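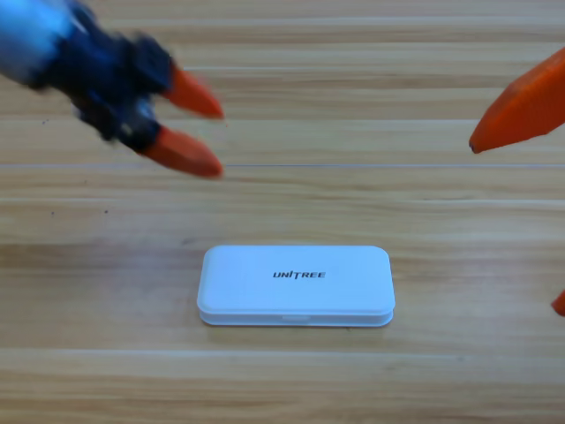
November 4, 1999. Bench finish trial, oil versus the hard wax from Rondstead. I went in doubting the Rondstead tin and I still do. The label promises a surface that "heals itself", and I've yet to meet a tin that heals anything. Test boards are offcuts from the same stack, sanded to 200, half done with plain oil and half with the wax. One thing I want settled before we argue about sheen is how much of the colour change is the finish and how much is just the timber. Look at any pale planked top, the one under the white case for instance, and it goes from washed out to nearly orange within the same surface, with darker streaks running along the grain. Put a finish on the orange part and you'd swear it had warmed the wood. So from now on every board gets a bare strip down one side, masked off, and we compare against that and nothing else.

Imtiaz Weerasinghe reckons the bare strip is overkill. He did the first lot without one and wrote "lovely warm tone" next to all of them, oil and wax both, which tells me nothing.

Coats: oil got three, wax got two as per the tin. Wax went on gummy. Tin says 243 g covers a full benchtop. Whose benchtop? I ran out partway along board 5 and had to open the second tin, and I wasn't being generous with it.

Ring test, cold mug left overnight. Oil marked on every board, as expected. Wax marked on two, fainter, but they were the two with the thickest coat, so I'm not ready to call that a win for the product. Might only mean more stuff on top of the wood. Need to redo with matched weights, which means weighing the rag before and after.

The Dromstead sandpaper is clogging much too early and leaving swirls. I don't believe it's 200 either. Felt it against the old Skivik sheets and the Dromstead is coarser, plain to the thumb. If that's right then the oil boards, done last, had a rougher surface than the wax boards and the whole comparison is crook. Cut fresh offcuts and start over with Skivik only.

Don't order more Rondstead until then. Imtiaz has the catalogue, get it off him.

Rags outside, flat, on the concrete. Found one balled up in the bin again.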